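Our sorting bench is getting an arm. What happens to the people on it?

Posted in Work & Workplace

Ilham Hutapea
I've worked on the returns bench at Paltby for 4 years, and I like it more than I ever expected to. Customers send back all kinds of odds and ends, we look each one over, and it goes into a colored basket depending on where it's headed next. We do 500 pieces on a busy Thursday.

In April they're bringing in a robot arm from a company called Dönmez to do the sorting. Our supervisor swears the hours are safe, and I believe she means it, but she couldn't tell me what my day will look like once the arm is in. Has anyone here been through this? I'm not against it (my wrists might even thank me!), I'd just like to know what I'm walking into.

Wen-hsiung Pan
Hi Ilham, and what a sensible thing to ask before it arrives. I was on a bench very much like yours at Atwood when the arm came in, and I'm still there, so take heart.

The first month was slow, slower than doing it by hand, and I'll admit a few of us were a bit smug about that. Hard plain things like bottles were fine almost from the start. Anything in a loose clear bag was another story, with all that shine and crinkle, and we spent a lot of time standing by and writing down what it had trouble with.

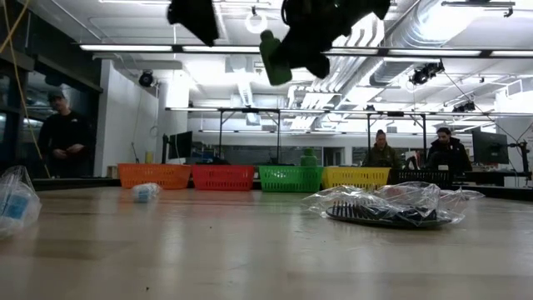
A green bottle in the gripper, with a bagged hairbrush still on the table.

What changed for me was mostly the kind of tired I am when I get home. My hands and shoulders are much better. My head is worse, because watching for mistakes is harder than sorting ever was, and you can't chat your way through it like we used to. I do miss the chatting. We asked to swap between watching the arm and hand checking every hour, and that helped more than anything else we tried, so I'd bring it up early, while the schedule is still being drawn up.

Ask who gets trained to clear a jam and restart the thing, too. With us it was only the day lead at first, and the evening crew would sit there waiting on a phone call. Now everybody on the bench can do it, and there's a small bump in pay for it, which we had to ask for twice. And if they want your notes on which items give it trouble, ask for that time to be counted as work time. It's real knowledge you've got there, after all those returns!

Brokano
same thing at my place, they said 80 percent of items would go through the arm and it's nowhere near that. you'll still have plenty to do. get the bit about hours in writing though

Ilham Hutapea
Thank you both, this is a great help. I hadn't thought about the evening crew at all, and my sister-in-law is on it, so I'll be asking about the restart training at our next meeting. Wen-hsiung, did they let you keep the radio on?

Wen-hsiung Pan
They did, but turned down low so we can hear the alarm.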